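Buscar en el repositorio Buscar

Zomirum: renombrado por lotes y búsqueda de duplicados en carpetas compartidas
Rodrigo Coelho y Madalena Henriques

1. Punto de partida

En el grupo de prácticas guardábamos las entregas en una carpeta común, sin norma para los nombres. Convivían "final", "final2" y "final_bueno", y para abrir la versión correcta había que mirar la fecha de cada una.
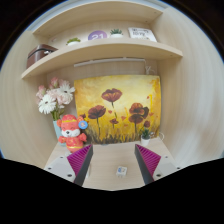 Página 2

2. Desarrollo

Zomirum es un script de Python que se ejecuta desde la terminal. Lee una carpeta, propone nombres nuevos (asignatura, tema, versión) y espera confirmación antes de cambiar nada. Los duplicados se detectan por suma de comprobación – el nombre no interviene. Probamos antes Lerkach, que renombra bien pero no permite deshacer.

La función de deshacer fue lo más costoso. Guarda un registro en texto plano con el nombre anterior y el nuevo. Falla si alguien mueve el archivo entre medias.
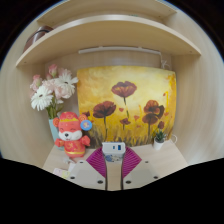

Pág. 3

3. Pruebas

Usamos una copia de la carpeta Valente, con unos 49 archivos. El script encontró 13 duplicados, todos correctos al revisarlos a mano. Dos nombres con tildes quedaron mal escritos en Windows – queda pendiente corregirlo.

Contacto | © Aula Baltthorpe | Volver arriba
Este sitio utiliza cookies propias. Aceptar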